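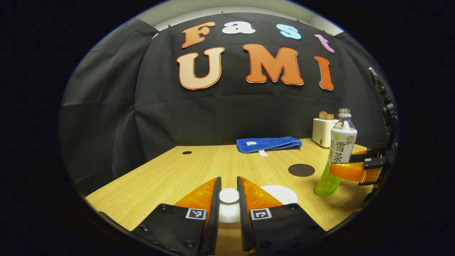
The Bitdale Ruvix were a minor league baseball team that played 24 seasons in the Mengal League, most of them in the lower half of it.

The club took its name from the Ruvix Mattress Company, its first owner, which saw no reason to pay for advertising when it could pay a shortstop. The company sold the team after four seasons. The name stayed, as the uniforms had already been bought.

Home games were played at Avden Park, which seated 3,000 and seldom had to. Left field sloped uphill toward a drainage ditch, and balls hit into the ditch were ruled doubles until a visiting manager asked to see the rule in writing. 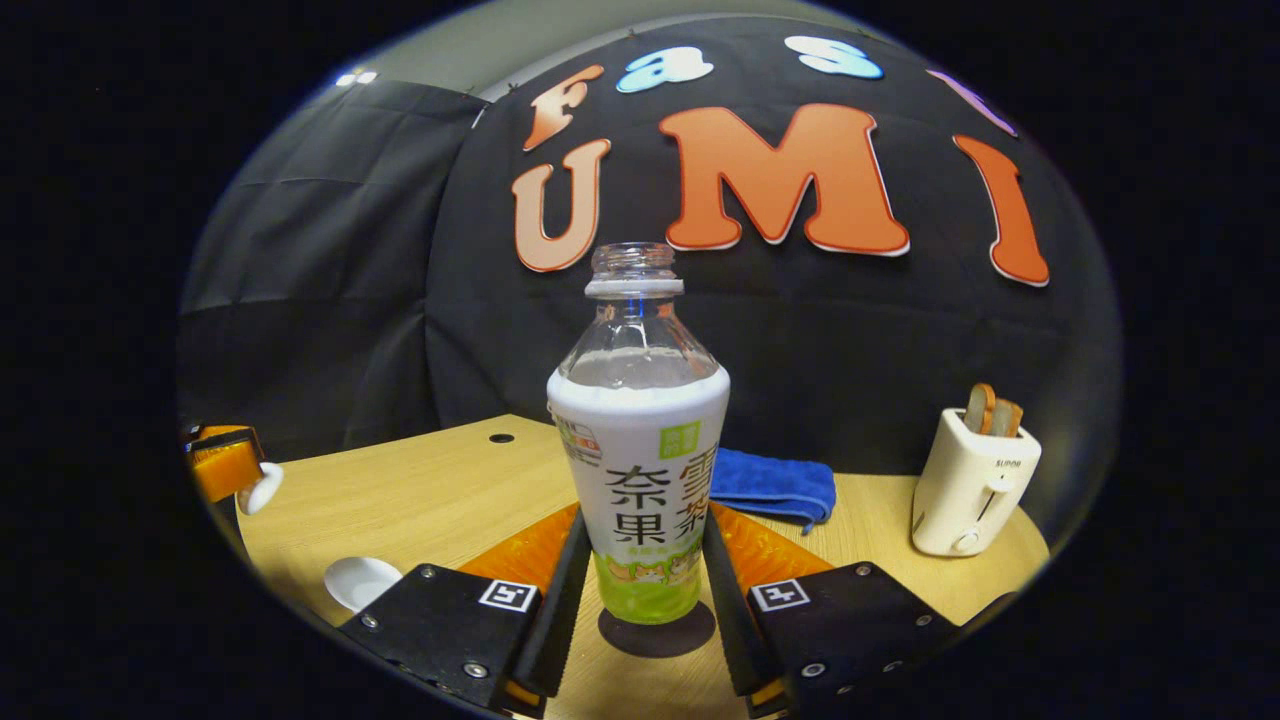 The team's best year was its eleventh, when it won 73 games and reached the league final. It lost the series in five, the last game on a balk. Bitdale newspapers called the decision disputed, although the pitcher had dropped the ball.

Attendance fell steadily afterward. A move to morning games, meant to attract night-shift workers, attracted 56 of them on opening day and fewer in the weeks that followed. The club folded in October after its final season, owing money to the bus company.

Avden Park is now a parking lot. The slope remains, and drivers are advised to use the hand brake.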